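Merkari Export Voucher – frequently asked questions

Who can apply?
Any firm with fewer than 53 staff that makes or designs household goods and has a registered office in the Dullden area.

What does the voucher cover?
Market research, translation and product testing – up to 1,310 euro per firm. Travel is excluded.

Can samples or renderings be attached?
Yes. Upload no more than 10 files with the form.
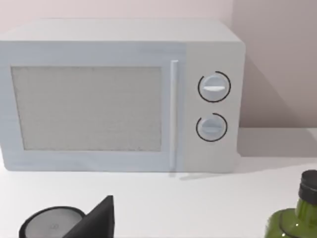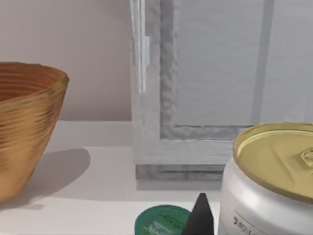

When will I hear back?
Decisions are issued in June. Late forms are held for the next call.

Do I need a partner abroad?
No, but a signed letter from a Nustano or Prothero member scores extra points.

Who do I contact?
Tsutomu Shimada, programme office. Keep the summary under 200 words.

Last updated 2023-11-27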